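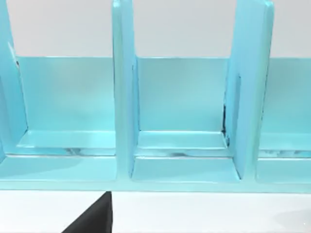

Simulated close-up view, open-fronted rack, one gripper finger at the front rim.

Products > Simulation > Contact Benchmarks > Fasis Rack Set

Search products, part numbers, manuals Go

Fasis Rack Set - simulated rack environment for insertion and retrieval policies

The Fasis Rack Set is a simulation package for training and scoring manipulation policies on open-fronted compartment racks. It contains the rack model, a gripper model, the task definitions, the scoring scripts and the reference results described below. It is sold as a site license through Laltach and runs on the Condori simulator, release 2 or later.

Why translucent racks

Translucent parts are hard for depth sensors and not much easier for color cameras. Divider edges blend into the side faces behind them, and the gap between one compartment and the next can disappear at close range. Most rack benchmarks use opaque models and leave the problem out. The Rack Set keeps it in. The default material is a translucent aqua blue on a white work surface, and the policy under test sees only what the wrist camera renders.

Rendering faults at the joints between panels are kept as well. Broken dark lines and patches appear where a divider meets the back panel, and they shift as the viewpoint moves. An early build cleaned them up in post-processing. Policies trained on the clean build scored lower on the physical rack, so the filter was removed and is now an option, off by default.

Method

The reference policy was trained in two stages by Kanyarat Sombatkul at the Urkdale test site. The first stage uses demonstrations recorded by teleoperation in the simulator. The second stage continues training with a contact penalty that applies when either finger touches the rack outside the target compartment. Divider contact and rim contact are logged separately - they have different causes, and a single combined count hides both.

The evaluation set holds 961 start poses. Each pose places the gripper in front of the rack at a different offset and height, including poses where a fingertip starts at or just under the front rim. The low poses are the useful ones. From there the camera sees a large part of the compartment floor and very little of the finger, and the policy has to judge clearance from a small dark shape at the bottom of the image.

Results

Success rate, all start poses, default material: 90 percent
Success rate, all start poses, joint filter on during training: 81 percent

Both figures are for the physical rack, same gripper, same room lighting. A trial is a success if the part is seated on the compartment floor and no divider contact is logged. Rim contact under the force limit does not fail a trial, but it is reported in the output file.

Remaining failures are mostly lateral. The policy picks the neighboring compartment when a divider is seen nearly edge-on and its front strip is the only clear feature. A second fixed camera removes most of these cases. Support for one is included, and results with it are not mixed into the figures above.

What is in the package

- Rack model with upright dividers, low back panels and a grooved compartment floor
- Two-finger gripper model, matte black, with pointed fingers
- Start pose file and a script to generate new ones
- Scoring scripts with separate divider and rim contact logs
- Reference policy weights and training settings
- Drawings for making the physical rack

The physical rack is not included. Urkdale can supply one to order; allow extra time for orders placed in August.

Requirements and limits

The set needs a graphics card able to render translucent materials in Condori. Rendering without translucency will run, but scores are not comparable and should not be published as Rack Set results. Groove depth and divider spacing can be edited in the model file. Changing either one invalidates the start pose file, which must then be generated again.

Soft parts are not supported. Parts wider than the compartment opening are rejected when the task loads.

Licensing and support questions go to the Laltach sales desk. Technical questions on the training settings are answered by the Urkdale group on Wednesday.

Tagged: Simulation, Grippers, Insertion Tasks, Translucent Materials, Sim-to-Real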